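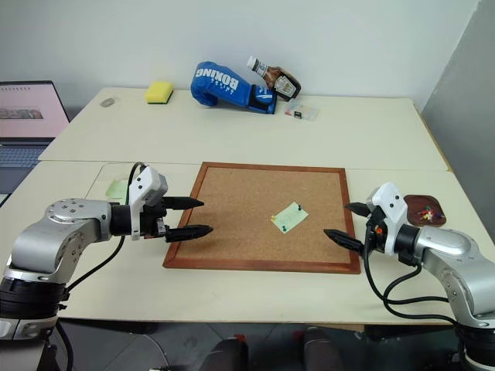
My credit union is changing how it handles overdraft fees, and I only found out because I read the insert that came with my May statement. I almost tossed it! It was tucked behind a flyer for boat loans, printed in that pale gray type they use when they don't especially want you squinting at it.

So, the short version for anyone else who banks at Boychuk Credit Union: starting with the next statement cycle, you have to say yes to overdraft transfers from savings if you want them to keep happening. Up to now they just happened. If your checking ran short, the money slid over from savings, you paid a small transfer charge, and life went on. Under the new setup, if you haven't said yes, the payment gets returned, and whoever you were paying may hit you with a fee of their own.

I called the Bikden branch to make sure I was reading it right (I've been wrong about inserts before, ask my husband about the escrow thing). Selorm Mahama at the member desk was very patient with me. He told me the form takes two signatures on a joint account, which I'd missed completely, and that you can't do it over the phone. You can do it in the app, but both people have to log in separately. If only one of you signs, the account is treated as if neither of you did. I asked him to repeat that part.

He also cleared up something that had me worried. The change covers checks and automatic payments. Debit card purchases at a store are handled under a separate choice you may have made when you opened the account, and that one carries over as is. If you don't remember what you picked, and I sure didn't, it's under account settings, way down at the bottom, past the paperless stuff. Mine was set to decline, so the card simply won't go through if the money isn't there. Fine by me.

The other bit of news is the grace window. Right now you have until the end of the business day to cover a shortfall. That's being stretched to 8 p.m., which is a real help if you get paid in cash or work late and deposit through your phone. But a check you deposit by phone might not count right away! Selorm said part of it is usually available the same evening and the rest gets held, and the amount depends on your account history. He couldn't give me a number over the phone and I don't blame him.

I posted about all this in our Pularden neighborhood group last night and heard back from a bunch of people who had no idea. Mariama Sarpong wrote that her mortgage payment comes out on the first and she's leaned on the savings transfer more than once while waiting on a client to pay. She'd never have known until the payment bounced. Unathi Chauke had the opposite reaction and said he's glad, he'd been paying transfer charges for years on an account he thought was free, and he plans to leave the whole thing switched off and keep a bigger cushion in checking. I can see it both ways. We've decided to sign up, mostly because our insurance and our car payment land within a day of each other and I don't always time it right.

One thing I'd check if you're signing up: which savings account the transfers pull from. We have four, counting the holiday one and the one for our daughter, and the form had filled in the holiday account by itself. I moved it to our regular savings. You can list a backup too, though the backup only gets used if the first one can't cover the entire amount. They won't take a little from each.

Also look at your low balance alert while you're in there. Ours was set so low it would only have told us about trouble once we were in it. I bumped it up to about enough to cover the car payment, and I set it to text me instead of emailing, seeing as my email is a swamp.

The Bikden branch has paper forms at the counter for anybody who'd rather not deal with the app. Mansa Quaye, the branch manager, is also holding a walk-in hour for members with questions about the change, and you don't need an appointment. Bring your ID, and if it's a joint account bring the other person, or at least get their signature on the form before you go. I've got ours on the fridge, waiting on my husband.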